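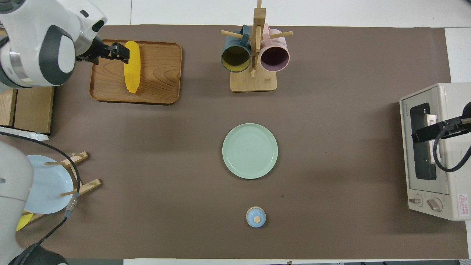
Speaker notes – "Please Stop Replying All: office email and how we got like this"

Slide 1. Wait for people to sit. They will all sit at the back. Start anyway.

Good morning. By a show of hands, who has looked at their inbox since walking in? Keep them up if you are looking at it now. (Pause. Someone will put a hand up without lifting their head.)

Slide 2. The Cozma business. When I worked at Cozma, a man in accounts wrote to the whole company asking who had moved his stapler. The thread ran to 1169 messages. Most of them asked to be removed from the thread. A fair few were from people telling the others to stop replying, and they copied in everyone to do it. The stapler was on the windowsill.

Don't rush this one. Let them remember their own.

Slide 3. Subject lines. Read these out flat, no funny voices:
"Quick question"
"Re: Re: Re: Fw: Quick question"
"Following up on my follow-up"
"(no subject)"

The first contained six questions, none of them quick. Ask the room what they would have called it. Take two answers and move on, or we'll be here until lunch.

Slide 4. Politeness. "Kind regards" is what you write to someone you have never met. "Regards" means you've met them. "As per my last email" is the nearest most of us get to throwing a chair. Mention the Standeo merger, when both sides were so courteous that the legal team asked what was going on.

If it's the December crowd, add the bit about the out-of-office with snowflakes. If it's any other crowd, leave it out, it died at Mostolier.

Slide 5. What we tried at Teluder. We had two rules. One: if it needs more than two replies, pick up the phone. Two: the person who starts a thread has to finish it, with a last message saying what was decided. People hated the first rule and forgot the second. The phone was the sticking point. Grown adults with mortgages would walk to another building sooner than ring somebody in it.

It did help in the end, mostly on the days people remembered. I'd still take it over the software we bought first, which sorted everything into a folder called Important.

Slide 6. Homework. Find the longest thread you're in. Write one line that ends it. Send it, then close the lid and go and make tea.

Questions. There will be one about emojis. The answer is yes, but not to the bank.

Slides on request. By email, I'm afraid.

14 shares | 3 comments
Last updated: December
Contact | Back to top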